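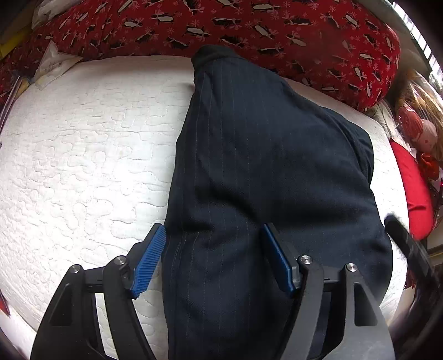
Chapter 4: Reading the Grain

I learned about grainline the hard way, at my aunt's kitchen table in Pendton, with a length of good wool and a pair of scissors I had no business holding. I'd laid my pieces out however they fit (very thrifty, I thought!) and sewed them up over a weekend, and by December the skirt had twisted so far around me that the side seam was heading for my knee. Stripes are kind to beginners in this one way: they show you the direction of the cloth. On navy trousers with a pale pinstripe, the lines run along the length of the legs, and you can follow them with a fingertip without knowing a thing about weaving. Plain fabric has the same direction in it, only you have to go looking.

So let's go looking. Woven cloth has two sets of threads. The warp is stretched on the loom first, and the weft goes back and forth across it. Warp threads run parallel to the selvedge, the firm edge down each side of the bolt, and when a pattern tells you to "place on straight grain" it means along the warp. Cross grain runs from selvedge to selvedge and usually has a touch more give. The bias is everything on the slant, and true bias sits at 45 degrees to both. Pull a cotton hanky by its corners and you'll feel it right away.

My first teacher, Smaranda Moldovan, made us find the grain with our eyes shut. She'd hand around swatches from a biscuit tin, all in the same dull grey, and we'd tug them one way and then the other until we were sure. I was wrong nearly 40 times that first term and I still think it's the best exercise going, which is why you'll be doing it in Workshop 4.2.

Before you start this chapter you'll need:

A metre of plain cotton, washed and pressed
Tailor's chalk in a colour you can see
A long ruler and some pins
Your notes on selvedges from Chapter 3

We'll begin with straightening a crooked cut end, then move on to marking grainlines on a trouser front. Leave matching stripes at the side seams until Chapter 9, please. I know it's tempting.

4.1 Finding the straight grain

Snip into the selvedge close to the cut end, pick out a single weft thread, and pull it gently. The cloth will pucker along that thread. Smooth the puckers along as you go, and cut along the line the thread leaves behind.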